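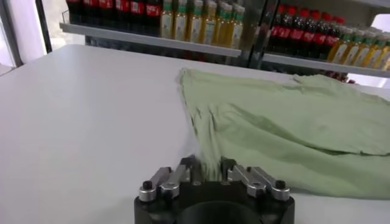 Drying Clothes Indoors in a Student Residence
Project report, Home and Environment course
Kanako Sekiguchi
Tuesday, May 26, 2020

1. Why I chose this subject

When I moved into the Flerach residence in Trurkora, I was surprised that the building has washing machines but no dryer. There was a dryer before, I was told, but it was removed when the basement was painted and it did not come back. The students now dry everything in their rooms. In winter the windows are covered with water in the morning, and on my floor one corner of the wall behind the wardrobe has become gray and soft. The landlord says that the students must open the windows. The students say that it is too cold to open the windows. I wanted to know which habits make a difference, and if clothes can be dried in a small room without making the air too damp.

My first plan was to compare several residences in the town. This was too large for one person, so I decided to stay in Flerach, where I know the rooms and could ask my neighbors for help.

2. Questions

I tried to answer these questions:

How long does a cotton T-shirt need to dry in different places in the room?
How much does the humidity of the room change while the clothes are drying?
Is it better to open the window a little all day, or fully for a short time?
What do other students do, and why?

The last question was added later, after my supervisor read the plan and wrote in the margin that a room is used by a person.

3. What I already knew from reading

A wet cotton shirt holds much water even after the machine has spun it. This water does not disappear. It goes into the air, and if the air cannot leave the room, it settles on the coldest surface. Usually this is the window glass, and after that the outside wall, especially behind furniture where the air does not move.

Warm air can hold more water than cold air. For this reason winter air from outside, even when it feels wet, becomes dry when it is heated in the room. I had read this in two different books but I did not believe it fully until I did the test with the window.

4. Method

The tests were done in January, in my own room, which has one window to the north side and one radiator under it. I used T-shirts of plain cotton in the same size, washed without softener on the same program. Before hanging, I weighed each shirt on a kitchen scale, and then weighed it again every hour while I was awake. I called a shirt dry when its weight was the same at two weighings one after the other.

The humidity was measured with a small Zodell hygrometer which I bought for the project. I kept it on the bookshelf, far from the radiator, and wrote down the number every time I weighed a shirt. To check it, I closed it in a plastic bag with a small cup of wet salt overnight. The number it gave was a little too high, so the values in my notebook should be understood as comparison only.

I tested four places: on a folding rack in the middle of the room, on the same rack close to the wall, on a hanger on the wardrobe door, and flat on the desk with a towel under it. I did not put any shirt directly on the radiator, as this is forbidden in our house rules.

For the window test I used the rack in the middle of the room with a full load. On some days the window was tilted from morning until evening. On other days it was closed, and I opened it completely for 10 minutes in the morning, at noon and in the evening. On those days I turned the radiator off before opening and on again after.

Finally, I spoke with 14 students in the building. I asked the same questions to all of them but I let them talk freely, and some of the most useful remarks came when I had already closed my notebook.

5. Results

5.1 The place

The rack in the middle of the room was the best place in every test. The shirt on the hanger was nearly as fast, but its bottom edge and the seams under the arms stayed damp much longer than the rest. The rack near the wall was slower, and when I touched the wall behind it in the evening it felt cold and slightly wet.

The shirt on the desk was clearly the slowest. After one night the upper side felt dry but the side on the towel was still damp, and it had a smell which I had to wash out again. When I turned a flat shirt over halfway through the day, the result was better, but it was still behind the others. Where the fabric lay in folds, it stayed wet longest. I did not plan to study folds, and I would like to measure this properly another time.

A shirt which had 200 grams of water in it after spinning was dry in the middle of the room by the next morning. A second spin in the machine helped more than any change of place. This takes only a few minutes and costs nothing extra in our building, but I had never used that button before this project.

5.2 The humidity

With a full rack and the window closed all day, the humidity climbed quickly in the first hours and then stayed high until night. In the morning there was water on the lower part of the glass. On days without laundry the glass was sometimes a little foggy but I could not wipe any drops from it.

The biggest increase always came in the first part of the drying. I think this is important for practical advice. Many people hang the laundry in the evening and open the window in the morning, when most of the water has already gone into the room.

5.3 The window

The days with short, full opening gave lower humidity than the days with the tilted window. I expected the opposite. With the tilted window the room was never pleasant: the wall around the window frame became very cold, and the radiator was hot the whole time. With the short opening, the room felt cold for a moment but was comfortable again quite soon, probably the walls and furniture had kept their heat.

On one rainy day I wanted to skip the opening, but I did it according to the plan. The humidity in the room went down also on this day. After this I trusted what I had read about cold air.

5.4 What the students said

Almost all the students I spoke with dry their clothes on a rack near the window. The reason was usually the space: the middle of the room is the only place to walk. One student hangs a cord from the curtain rail to the door and must bend under it to go out. Another takes her wet laundry by bus to Gavalas, the laundromat near the station, and uses only the dryers there. She said that it is expensive but she can study there without anybody talking to her.

The people who have mold in their room knew very well about opening the window. They were tired of hearing it. Several of them told me that they have lectures all day, so they cannot open anything at noon. I had not thought about this when I made my plan, because I was at home on the test days.

6. Discussion

My results agree with the general advice, but the advice assumes a person who is at home and has a large room. For our building I would suggest small changes. The second spin should be explained on the paper above the washing machines, which at the moment speaks only about coins and lint. It would also help to start the laundry in the morning of a free day, so that the first hours of drying happen when somebody is there to open the window.

The wardrobes in Flerach stand directly against the outside wall. If they were moved forward by the width of a hand, the air could pass behind them. I did this in my room at the end of the tests. It is too early to say something about the wall.

I do not think it is fair to say that the students alone cause the damp. There was a dryer and now there is not one. A drying room in the basement was suggested by 2 of the students, next to the bicycle storage, where a ventilation pipe already exists. I asked the building office if this is possible and received the answer that my question was forwarded.

7. Weak points of this work

I used only one room, and the weather was not the same on all days. A fair comparison of the window methods would need two equal rooms at the same time. I also slept at night, so the exact moment when a shirt became dry is missing in many rows of my table.

The kitchen scale was moved once by my roommate from next door, who needed it for baking, and after that it showed a slightly different weight for my test cup. I repeated the measurements of that day.

All the shirts were cotton. Several students asked me about sports clothes and jeans, and I could not answer them. Jeans would be a good subject for the next person, especially the pockets and the waistband.

8. Thanks

I thank my neighbors on the floor for their time and for accepting the rack in the corridor on the day when I cleaned my room. The complete table of weights is in the appendix, together with the list of questions for the interviews.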